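The Zatmont 4

My aunt Boateng rang me on a Friday to say she'd bought me a phone, and I should have known right then, because my aunt has never bought anybody anything that wasn't a saucepan.

"It's the Zatmont," she said. "The new one. The man said it's the fastest in the shop."

"Which man?"

"The man in the shop, Sena. Who else?"

I was living in Plillham at the time, above the dry cleaner's, and earning what little I earned by writing up phones for a website called Asska. You won't have heard of it. We had a league table, which was what people came for, and we had reviews, which they scrolled past on the way to the league table. Every month Kojo Quartey and I put each new handset through the speed test, wrote down the score and shuffled the list. People wrote in about that list as if we'd insulted their mothers. One chap in Leeds sent me a letter, a proper one with a stamp, over a difference of two points.

So the parcel came, and it was a Zatmont 4, still in its film, and it was lovely. Sort of a dusky green, with one of those backs you want to keep stroking. I charged it on the windowsill and took it in to work on the Monday bus with both hands in my pocket.

"Where did you get that?" said Kojo.

"My aunt."

"They're not out till March."

"Well, she got it from the man in the shop."

Kojo has this way of breathing through his nose. He took the phone off me, turned it over, held it up to the strip light, and then plugged it into the test machine without asking whose it was. I made tea. When I came back he was sitting with his arms folded and his chin down.

"Go on then," I said. "What did it get?"

"1260."

I laughed. Top of our table was 795, and that had been top since the summer, and the people who made it had printed our name on a banner.

"Run it again."

"I have run it again. I've run it three times, I ran it with the back against a bag of peas." (He had, the peas were on the desk. They were mine, for my knee.) "1260 every time. To the point."

Now, a phone never gets the same score twice. It gets warm, it gets tired, it decides to look for the post office in the middle of everything. You take a few goes and call it the average. I'd never seen one land on the same number even two times running, and I'd tested more phones than I'd had boyfriends or haircuts put together.

"So it's cheating," I said.

"It's cheating, or it's very, very good."

We did what we always did when we didn't trust a phone, and changed the name on the test. Some of them look out for it, you see. They spot the name and pull their socks up. Kojo called ours Grandad's Crossword, and off it went, and it came back with 400.

400! My old one with the cracked corner got more than that. I felt quite sick, and a bit protective too, if I'm truthful, as though someone had read out its school report in front of the class.

"That's your story," Kojo said. He was already typing the headline. "Biggest fiddle we've ever had. We'll be on the radio."

I said could we wait a day. He wanted to know what for, and I couldn't think of anything, so I said my aunt.

I rang her from the stairs. I asked her again about the man and the shop, and she went rather quiet and said well, it wasn't a shop as such. It was more of a table. He'd been outside the station with a lot of boxes and he'd seemed cold. He had told her his daughter worked for Zatmont and these were spares.

"Is it no good?" she said. "Only I wanted you to have the best one. You're always on about that list."

I looked at the phone. It had a picture of me on it already, one from her kitchen, with flour up my arm. She must have put it on there before she wrapped it, and then tucked the film back down so I wouldn't know.

"It's brilliant," I said. "It got 1260."

"Is that a lot?"

"Auntie, it's the most there's ever been."

I could hear her telling somebody, with her hand over the receiver. Then I went back in and told Kojo the thing was a fake off a table and he couldn't run a word against Zatmont on the strength of it, and he breathed through his nose for the rest of the afternoon. The peas had gone soft by then. I took them home anyway and had them with an egg. 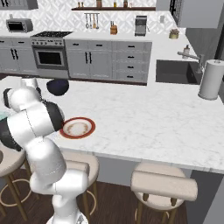
A red-rimmed plate on a marble worktop.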